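# Tandgate will Förderung in Moges wieder aufnehmen

13.02.2024 | Bergbau

Der Bergbaukonzern Tandgate hat beim Bergamt in Brenville die Wiederaufnahme der Förderung in der Kupfergrube Moges beantragt. Das teilte das Unternehmen am Vormittag mit. Die Grube ruht seit einem Wassereinbruch im unteren Revier.

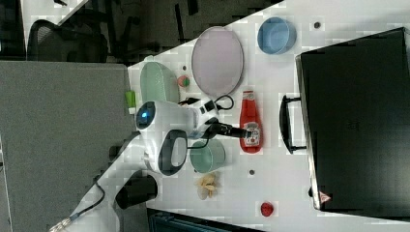 **Beca Parry**
Redakteurin Rohstoffe

Nach den eingereichten Unterlagen soll zunächst nur der obere Teil der Lagerstätte abgebaut werden. Tandgate rechnet mit einer Tagesleistung von 800 Tonnen Erz, die in der bestehenden Anlage am Südhang aufbereitet werden sollen. Für das untere Revier, das weiterhin unter Wasser steht, liegt noch kein Antrag vor.

Das Bergamt bestätigte den Eingang der Papiere. Eine Entscheidung werde im April erwartet, sagte eine Sprecherin der Behörde. Bis dahin muss der Betreiber ein überarbeitetes Entwässerungskonzept und einen neuen Rettungsplan nachreichen — beides fehlte im ersten Entwurf. 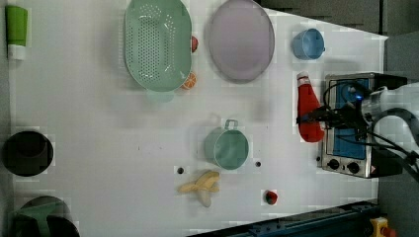
Der Rettungsplan war schon bei der letzten Anhörung Thema gewesen. Anwohner aus dem Tal hatten damals bemängelt, dass die Zufahrt zum Schacht 2 bei Hochwasser nicht passierbar ist. Tandgate will die Straße nun auf einer Länge von 600 Metern höher legen. Die Kosten trägt nach Angaben des Unternehmens der Konzern allein. 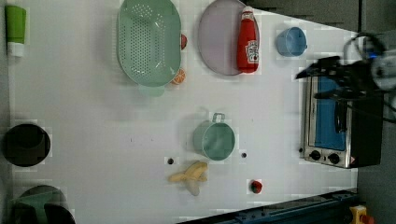
Umstritten bleibt die Behandlung des Grubenwassers. Die Firma Trutell, die das Konzept im Auftrag von Tandgate erstellt hat, sieht eine mechanische Vorstufe vor, in der grobes Material auf Lochblechen zurückgehalten wird. Das Prinzip ist dasselbe wie bei dem mintgrünen Sieb auf dem Tisch mit seinen Reihen kleiner Löcher: Was größer ist als die Öffnung, bleibt liegen. Gelöste Metalle hält eine solche Stufe nicht zurück, dafür ist ein nachgeschaltetes Absetzbecken mit Kalkzugabe geplant. Es soll 4000 Kubikmeter fassen.

Der Gemeinderat von Brenville hält das Becken für zu klein und verlangt ein unabhängiges Gutachten. Bei starkem Regen könne Wasser ungeklärt in den Bach gelangen, heißt es in der Stellungnahme. Trutell verweist auf eigene Berechnungen, nach denen die Reserve auch bei längeren Niederschlägen ausreicht. Veröffentlicht sind diese Berechnungen bislang nicht.
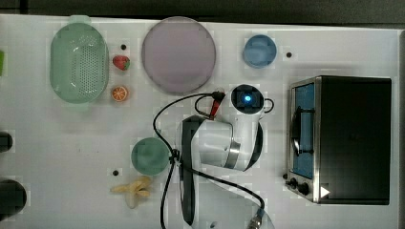 *Sieb, Spielzeugobst und ein kompakter Ofen auf der weißen Tischplatte, dazwischen der Roboterarm.*

Die Unterlagen zum Antrag liegen im Rathaus von Brenville zur Einsicht aus. Einwendungen können dort schriftlich oder direkt beim Bergamt eingereicht werden. Tandgate kündigte außerdem eine Informationsveranstaltung an, nannte aber noch keinen Termin. Ob frühere Beschäftigte der Grube bei einer Wiederaufnahme bevorzugt eingestellt werden, ließ das Unternehmen auf Anfrage offen.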